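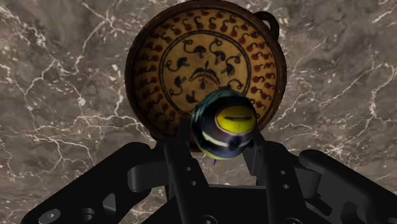
Wultberg Simulation for Grasping – Progress Report, Second Period

Submitted to the Kvaran program office. Period covered: through July.

1. Purpose of the work

The project tests whether a grasping policy trained only on rendered scenes can tolerate large changes in the appearance of objects and surfaces. The first period produced the scene generator, Brumura, and a baseline policy. The second period was spent on visual randomization, on the camera placement used for training, and on a first set of controlled comparisons. This report covers all three and lists what is still open.

2. Status against plan

Scene generator: complete, in maintenance.
Texture and object library: complete for this phase.
Wrist-view training set: complete, 3220 episodes.
Controlled comparison of policies: complete in simulation, first pass.
Transfer to the physical cell at Trullarton: started, behind plan (see section 7).

3. Scene generation

Each episode in Brumura is built from three draws: a support surface, a target object, and one or more distractors. Surface textures include stone, wood grain, woven cloth and plain color. Stone was given extra weight after early tests in which the policy treated strong veins as object edges. Targets are simple shapes and scanned objects. Distractors are taken from a separate library of scanned household and museum pieces, and they are placed without regard to what a person would set next to what. A typical wrist view from the set has a two-finger gripper holding a glossy dark sphere in front of a painted dish of ancient style, over veined brown marble.

The dish class is of particular use. Its decoration is dense, repeats at small scale, and contains closed outlines of its own, so a policy that relies on local contrast has many false targets to choose from. Spheres with painted patches present the related problem on the target itself: the patch can be segmented as a separate object, and the grasp center is then pulled toward it.

Lighting is drawn per episode. Gloss on the target is drawn independently of lighting. In the first period these two were linked by mistake, which made shiny objects appear mainly under bright light. The affected episodes were removed and rendered again.

4. Camera placement

The first-period policy used a fixed camera above the work area. The current policy uses a camera at the wrist, with the fingers always in view. The wrist view gives a constant reference for scale and for finger opening. It has a cost: the target hides part of whatever stands behind it, and the gripper covers the lower part of the view at all times. We tried masking the gripper out of the input. Masked training was less stable and gave no gain in grasp success, so the mask was dropped.

5. Method of comparison

Four policies were trained with the same network, the same number of updates and the same grasp labels. They differ only in what was randomized:

Policy A – plain surfaces, plain objects.
Policy B – textured surfaces, plain objects.
Policy C – plain surfaces, textured objects and distractors.
Policy D – textured surfaces, textured objects and distractors.

Each policy was trained from 10 random seeds. Evaluation used surfaces and distractors held out from training. A grasp was scored as a success when both fingers were in contact with the target and the target stayed between them through a lift and a short hold. Contact with a distractor during the approach was logged but did not count as a failure.

6. Results

Policy D had the highest mean success on held-out scenes, and its spread across seeds was the smallest of the group. Policy A failed on most stone surfaces. These failures were of one kind: the gripper closed early, over a vein or a patch of lighter stone.

Policy B removed nearly all of those early closures but did poorly when a decorated distractor stood directly behind the target. Policy C showed the reverse pattern. The two effects are close to additive, and we found no sign that randomizing surfaces teaches the policy anything about distractors. This was contrary to the assumption in the proposal, where surface randomization was expected to cover both cases.

Mean success for Policy D fell by 4 points when the target was painted with a high-contrast patch. Inspection of the predicted grasp centers showed a shift toward the patch in most of the failed attempts. Doubling the share of patched targets in training reduced the shift but also slowed learning on plain targets. A better balance has not yet been found.

One limit should be stated. Friction and finger compliance were held constant in every comparison. The results therefore concern perception and approach, and they should not be read as a measure of grip quality.

7. Transfer to hardware

The physical cell at Trullarton was handed over later than planned, and calibration of the wrist camera took longer than the time set aside for it. Policy D has been run on the cell for 20 trial grasps, all with plain targets. These runs served to check the control loop and timing and are too few to support a success rate. One fault was found: the simulated fingers close at a constant speed, while the real ones slow near contact. The simulator has been changed to match, and Policy D will be retrained before further trials.

8. Work for the next period

– Retrain Policy D with the corrected finger motion.
– Repeat the four-way comparison with friction randomized.
– Run patched and glossy targets on the cell, with printed stone textures as the support surface.
– Test a curriculum in which patched targets are introduced late in training.

9. Resources

Rendering used less compute time than budgeted, and training used more. We ask that the unspent rendering allocation be moved to training. No change to the total is requested. The delay at Trullarton does not affect the simulation tasks, but the hardware report will need to move to the end of the next period. A revised schedule is attached to the financial statement.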